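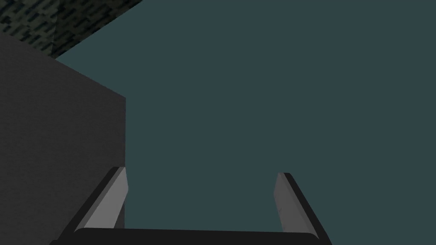
*The open gripper in simulation, with a gray block to its left. Rendering: Feltden*

Aishwarya Suvarna learned to drive the arm in July, and she says the first week was mostly apologizing to it. She sits at a desk at Feltden with a controller in her right hand. When she turns her wrist, the simulated gripper turns too. When she squeezes, the fingers close.

Her job is to show the robot what to do. Each run is saved as a demonstration, and a program called Treno learns from the whole pile. The current task is to pick up a part and set it down in a marked spot. Suvarna has recorded 438 runs, and 324 of them were good enough to keep.

"The bad ones are usually me changing my mind halfway," she says. "You reach, you stop, you reach again. It learns the stopping."

Her supervisor, Gangadharan Nair, used to program arms point by point. He was slow to trust the new method and still keeps the old scripts. What won him over was a change in the part's shape that would have cost him days of rewriting. Suvarna covered it in an afternoon.

The view she works from sits just behind the fingers, and depth is hard to judge. New operators tend to close too early — Anil Bangera, who trains them, has them practice reaching for five days before anything gets recorded.

Feltden plans to move the task to a real arm once the count of good runs reaches 400. Bangera expects to throw some of those out as well. Suvarna has asked for a better chair.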